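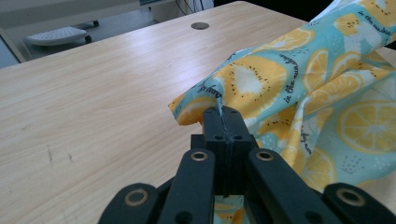
The Cloth Situation
19/09/2019

I own too many pieces of cloth. I don't mean clothes, which I could defend. I mean the flat rectangles: dish towels, napkins, a thing my aunt calls a runner, and several lengths of cotton that were going to be something when I bought them and are still going to be something now. They live in the bottom drawer of the kitchen, which has not closed properly since February.

It all came to a head on Sunday, when I wanted a clean towel and pulled out a pillowcase. Then I pulled out another pillowcase. I do not know what pillow either of them belongs to. So I emptied the whole drawer onto a chair, moved the fruit bowl off the table, and declared that nothing was going back in unless it had been folded by a sober adult.

My only real training in folding comes from Nektarios Mavromatis, who ran the linen room at the Dinen, a hotel where I worked for one summer and part of a second. Nektarios could fold a tablecloth for sixteen by himself, using his chin. He had a rule that you never smooth a cloth from the middle, you find an edge and work from the edge, and if you couldn't find an edge he would take the cloth away from you and give you a broom. I swept a lot that summer.

The edge business is correct, though, and I resent how often I think of it. A heap of cotton has no opinions about where it starts. You pat at it, it slides, you turn it over and it's a different heap. But if you pinch one fold and lift, the rest has to come along, complaining, and sooner or later you meet a hem. After that it's mostly just corners.

I started with the fruit one. This is my favorite of the lot, pale aqua with little white specks all over it and yellow citrus slices the size of real ambition. There are also yellow fruit halves on it with white centers and a ring of black seeds, which I have always called kiwis. My sister says they can't be kiwis because kiwis are green. I told her there are golden kiwis. She said that sounded like something I'd read on a carton. It was, but that doesn't make it wrong, and I'd like it noted somewhere permanent, so here we are.

I bought it from a shop called Prareck, down past the bus station, where everything is sold by the yard except the things you want, which are sold by the end of the roll. I paid sixteen dollars, which was fine, and then carried it around for the rest of the day feeling like a person with a project. The project was cushion covers. I have no cushions. I'd thought the covers would bring that part along.

It crumples like you wouldn't believe. Cotton does, I know, but this one crumples if you look at it and think about lemons. I ironed it once for guests and by the time I'd put the iron away it had relaxed back into its natural state, a sort of citrus mountain range. Mervin Melnyk, who was one of the guests, said it gave the table "movement." Mervin will say that kind of thing and then ask if there's more bread.

Anyway. The method, for what it's worth, and I've now done the whole drawer this way so I feel I've earned the right to be boring about it.

Put the heap on a table and not on your lap. I've tried the lap. You end up folding your own shirt in.

Find a fold near the outside, pinch it, and lift it straight up a few inches. Don't drag. Dragging makes more folds, and you have plenty.

When a hem shows up, follow it with your other hand until it turns a corner. Hold that corner. If you let go of it to answer the phone, you are starting again, and you should be honest with yourself about whether the call was worth it.

Get the neighboring corner and shake. One good shake does more than a lot of patting. Mind the fruit bowl, if you didn't move it.

Fold in half with the pattern outside, so you can tell what it is later. I used to fold pattern inside, to protect it, from what I couldn't tell you. The result was a drawer full of identical pale oblongs that had to be opened one by one like bad birthday cards.

Then in half again, and in thirds if it's long. Nektarios did everything in thirds and stood the bundles up on their ends like books. I used to think this was showing off. I did it on Sunday and could see every single one from above, and was annoyed for the rest of the afternoon.

The sorting was harder than the folding. I made three piles: things that dry dishes, things that go under dishes, and things with no job. The third pile grew at a rate I found personal. It had the two pillowcases in it, and a square of something orange that might once have wrapped a cheese, and five napkins from a set that I could have sworn was bigger. It also had a souvenir towel from Msimang's, the fish restaurant that closed, with a map of the harbor on it. The map shows a ferry landing that isn't there anymore. I tried to put that one in the rag bag and couldn't do it, so now it dries dishes, badly. It's the least absorbent thing I've ever owned. You're really just moving the water around the harbor.

The rag bag did get fed, I want that on the record too. The cheese square went in. So did a towel with a burn in the shape of a saucepan handle, and a checked one that had worn so thin it was more of a rumor. One pillowcase went to my sister, who says it's hers and has been hers for five years and would I please look for the sheet.

I have not looked for the sheet.

The drawer closes. I've opened and shut it more than it needs, just to hear it, and I showed it to the man who came about the boiler, who was very decent and said "nice drawer." It has two rows of cloth standing on end, and a gap on the left where the dish towels used to swell up and jam the runner. The metal runner, I mean. The cloth runner is on top of the bookcase, where my aunt says it shouldn't be.

As for the fruit, I folded it in thirds with the kiwis out and stood it at the front. Then on Tuesday I took it out again to measure it for cushions, because I had seen some plain ones in the Wirance catalog and thought the time had maybe come. Nearly enough for two covers, if I skimp on the seams, and I was always going to skimp on the seams. I spread it out, lost the tape measure, and went to make coffee. It's on the table now, back in its mountains, and I'm writing this next to it with my elbow on a lemon.

If anybody has the other half of a fish restaurant towel set, the one with the tide table, I'd be interested. I'd trade a pillowcase.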